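The Bag

The station at Trostside was in what had been a shoe store. She drove there from Minness five days a week, hung her coat on the old sock rack, and sat down between the two lead arms. When she moved them, the two black arms at the table moved the same way. Her job was to show them how to bag fruit.

The fruit came on a printed list. Bananas first, then whatever was red. She had done twelve takes before lunch and kept three. The others had gone to Burnlow anyway, marked as failures, where somebody or something looked at them.

She had bagged groceries at nineteen, and her hands still wanted to go fast. The arms didn't like fast. If she snapped a bag open the way she used to, the fingers lost the film and it floated down flat on the table. So she had learned to pinch one fold and wait, then pull until the mouth of the bag gave a little. It felt like undressing a sleeping child.

Take thirteen she did from the wrist view, with the big monitor turned off. The trainer at Cuervo had told her to try it. The arm would only ever have its own cameras, he said, and she should find out what it was like to have only those. 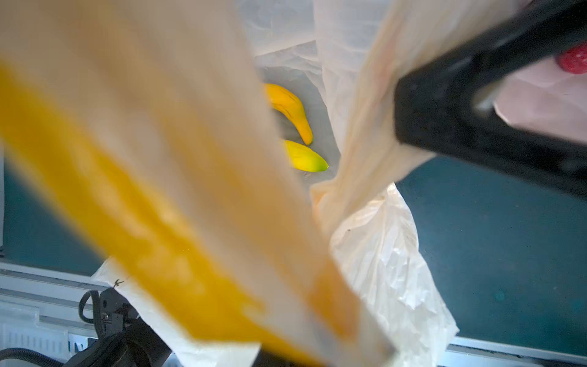

Take thirteen, wrist view. Two bananas in, the fold still held.

It was mostly plastic. The orange stripe took up so much room that she leaned sideways in her chair to see around it, and of course nothing changed. She sat up again. She could see the bananas down in the bag, and the finger on the fold, and a bit of red over past it.

She kept her right hand where it was. Her wrist had started to ache in January and now it ached by ten in the morning. She thought about her mother, who had taught her to thread a sewing machine by standing behind her and holding both her hands, and had never said a word about how it was done. For years afterward she could thread that machine only if she didn't look.

"You still on thirteen?" the supervisor called from the back.

"Still on it."

"They want 65 by Friday."

"I know what they want."

She let the fold go a little too early, felt the small buzz in the grip that meant the finger had closed on nothing, and went back for it. The trainer said to leave those in. A clean take taught the arm one thing and a fixed mistake taught it two. She pinched, waited, and pulled. Then she marked the take as a keep and reached for the next line on the list.

More short fiction
Salt for the Driveway
The Minness Bus
What the Dog Heard
Second Shift, Third Floor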